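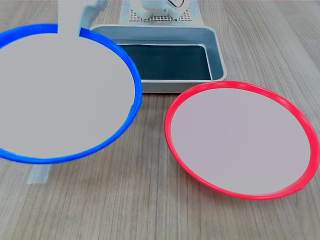 Rullano two-plate and tray set - three weeks in

Posted 2024-09-25 by Kiran Pathak
Filed under: Kitchen stuff, Small apartment

Quick one, I have a train to catch and a kid's backpack to find. But I got enough emails after the lunchbox post asking what we eat off now that I figured I'd write it up.

Short version: buy it if you have a small table and people who fight over plates. Skip it if you want something that looks nice for company. Long version below.

What you get

Two round plates, one with a blue rim, one with a red rim. One rectangular metal tray with rounded corners. A dark mat that lies in the bottom of the tray. That's the whole box. No lid, no cutlery, no booklet except a folded sheet in tiny type that I lost the first evening.

I paid $21 for the set, on sale at Alemneh, the housewares place by the bus station. Pallavi Awasthi from my old building paid more for hers online and is still sore about it. Shipping was the killer there. If you can pick up in a store, pick up in a store.

Why I wanted it

Our table is small. Light wood, lots of grain, shows everything. We had big square stoneware before (the Culovthorpe set, reviewed here two years ago, I was too nice to it) and two of those plus a serving dish meant elbows off the table and a glass on the floor at least once a week. Heavy too. Chipped if you looked at them wrong.

So the wish list was short. Round, shallow, light enough for a six year old to carry, and easy to tell apart. The last one matters more than it should. In our house whoever has blue has blue. Whoever has red has red. End of discussion, most nights.

The plates

Shallow. Flat in the middle with a raised ring all the way round. The flat part is a plain pale color, sort of gray in our kitchen in the evening, whiter by day. No pattern. I like that, food looks like food on it.

The rim is the good part. Thick enough to grab, glossy, really strong color. Peas stay in. Rice stays in, mostly. Soup - no. Don't. It's a plate with a fence, it is not a bowl, and I watched my brother in law find that out with dal.

The finish isn't perfect. There's a little bump on the inside of the blue rim and a flattened bit low down on the red one, like a seam. Not sharp. You'd find it with a fingertip if you went looking. At this price I'm not sending anything back over that, but if you're picky, go check them in the store before you pay.

Colors hold up so far. I was expecting the red to go dull first becuase red always does. Three weeks isn't a long time though, ask me at Christmas.

Knife marks: a couple of faint ones on ours, from pizza night, my fault. Use a board for cutting. I now do.

How they sit on the table

Side by side with the tray behind. It's the layout we landed on by the second night and haven't changed. Tray at the back, plates in front, everybody reaches forward and nobody reaches across. The tray is where the shared stuff goes - bread, corn, cut fruit, whatever.

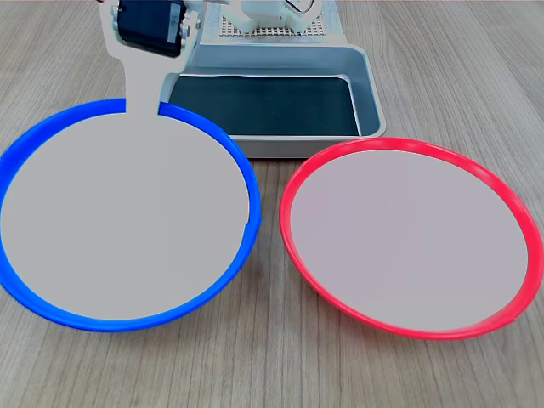 Blue on the left, red on the right, tray behind.

It's a snug fit, the two rims come really close to touching. On a wider table you could spread out. On ours that's about as much room as there is, and the back of the red one ends up over the corner of the tray most nights. Fine for us. Would annoy my mother.

They do slide a bit on bare wood. Not skating, just a nudge when you cut something hard. I tried a strip of clear tape folded under the edge as a cheap grip and it kind of helps, kind of looks terrible. A cloth placemat does it better. Girish Bisht wrote in to say he uses damp paper towel, which, ok, sure, but then you have damp paper towel under your dinner.

The tray

I thought this would be the throw-in. It's what I use most.

Metal, silvery gray, brushed look, sides that slope in and a lip that goes all the way around the top. The lip is what you hold. No handles, so if you've had something hot in it use two mitts and go slow. I've warmed rolls in it (mat OUT, please) and carried them straight over. Sides are deep enough that nothing rolled off on the way, including cherry tomatoes, and I take those corners fast.

The mat is dark, nearly black. Keeps things from rattling around. Good points - quiet, and a jar of pickles stays where you put it. Bad point - it shows every single thing. Lint. Crumbs. Flour. Scuffs too, I've got pale ones on mine already and I don't know from what. If you're the type who wipes things before guests sit down, you'll be wiping this one twice.

Also it isn't fixed down, so when you tip the tray to pour out crumbs the mat comes along. Got me the first two times. Hold it with a thumb.

Between meals the tray lives on the table with keys and mail in it. Not what it's for. Works great.

Cleaning

Plates - warm water, soft sponge, done. I run a thumb around the inside of the rim where it meets the flat part, sauce likes to hide there. Turmeric left a yellow shadow on the pale center once, gone after a night of baking soda paste. The folded sheet may have said something about dishwashers, like I said, lost. We don't have one. Peter Čierny left a comment on the last post that his have been going through on the top rack for months and look fine, so take that for what it's worth.

Tray - take the mat out, wash both, dry both properly. Water sits under that mat if you put it back too soon. You'll smell it before you see it. The corners are rounded which makes them easy to wipe, no gunk line.

Brushed metal does fingerprints. I gave up.
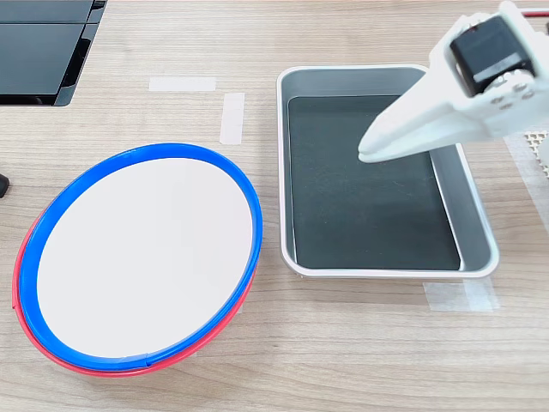 Storing it

One plate goes on top of the other and the stack is pretty low. Blue on top of red at our place, a bit of the red shows around the side, so you can see at a glance both are put away. They don't lock together or anything. A little off center and the top one shifts when you carry them, so one hand under, one hand over.

The tray doesn't nest with the plates. This bugs me more than it should! A set that's sold as a set should go away as a set. I keep the tray standing on its side next to the cutting boards and the plates on the shelf above. If you only have one cabinet, measure first. Measure the tray, it's the awkward one.

Compared to the others I tried

Culovthorpe stoneware. Prettier. Heavier. Chips. Holds heat way better, so if cold eggs are your big sorrow in life, stay with stoneware. I kept 2 of them for guests and the rest went to the thrift store.

Flileo divided plates. We borrowed a couple from Kuldeep Maurya for a weekend. Dividers are good for toddlers, useless after that, and the corners of the sections are a pain to scrub. All one color too, so we were right back to the "that one's mine" thing.

No-name melamine from the dollar aisle. Cheap for a reason. Scratched in a week. Two of the four had a wobble on a flat table.

Rullano wins for us on size and on the rims. Loses on heat. Food does get cold faster on these, I noticed it with pancakes. Warm up the pan, not the plate, eat faster, I don't know.

Things I'd change

A third plate. Two is a weird number for a set, we are three people and I eat off whatever is left. They do sell singles at Alemneh but when I went in September they only had red, and I'm not walking into my house with a second red plate.

Some kind of grip on the bottom. Even a thin ring.

A lighter mat, or one with a pattern, anything to hide the lint.

And put the care instructions on the bottom of the plate like everyone else does. Who keeps a sheet.

Who it's for

Small table, kids or roommates, a lot of casual food. Snack dinners. Breakfast. Taco night is excellent on these - plates for assembling, tray for the fillings in little cups, the mat keeps the cups from wandering. We've done it four times now, could be five.

Not for: soup people, dishwasher-or-nothing people until someone from Rullano confirms it, anybody who wants the table to look grown up. The colors are LOUD. Blue and red with a metal tray on pale wood, it's got a bit of a school cafeteria thing going. I've come around to it. My husband has not.

Score

Plates, 4 out of 5. Tray, 4 and a half. Mat, 3, and it's a generous 3.

Would buy again at the sale price. At full price I'd think about it and then probably buy it anyway.

A couple of quick answers, same questions keep coming in:

Microwave - plates, haven't tried, not going to without the sheet. Tray, it's metal, come on.

Does the rim come off - no, or not that I've managed, and the six year old has put some work into it.

Can you buy the tray by itself - I asked at the counter, they said no. Pallavi says she's seen it listed separately online. If someone has a link drop it in the comments and I'll add it here tonight when I'm back.

Ok, train. Backpack was in the bathtub.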